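**Tendari** es un conjunto de demostraciones de manipulación a dos manos, reunido para entrenar sistemas de aprendizaje por imitación. Lo inició Reinhold Seidel en el laboratorio Drilness. Las demostraciones se hacen con pinzas de mano, sin brazo robótico.

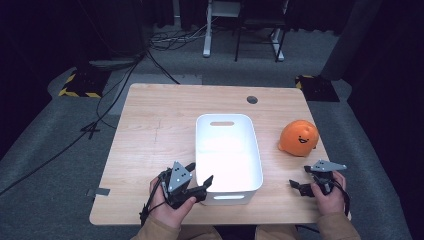
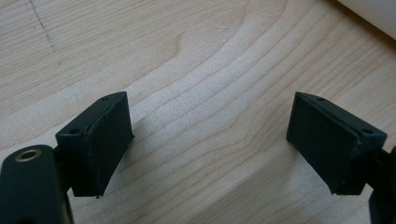
## Recogida

Cada episodio corresponde a una tarea breve de mesa, como guardar un objeto en un recipiente o sacarlo de él. La primera versión, publicada en noviembre, contiene 300 episodios de 12 tareas, grabados en sesiones de casi 134 minutos. Los intentos fallidos se conservan con una etiqueta propia.

## Formato

Las trayectorias de ambas pinzas se guardan junto con la apertura de los dedos y se sincronizan con el vídeo mediante la herramienta Batia.

## Véase también

- Aprendizaje por imitación
- Teleoperación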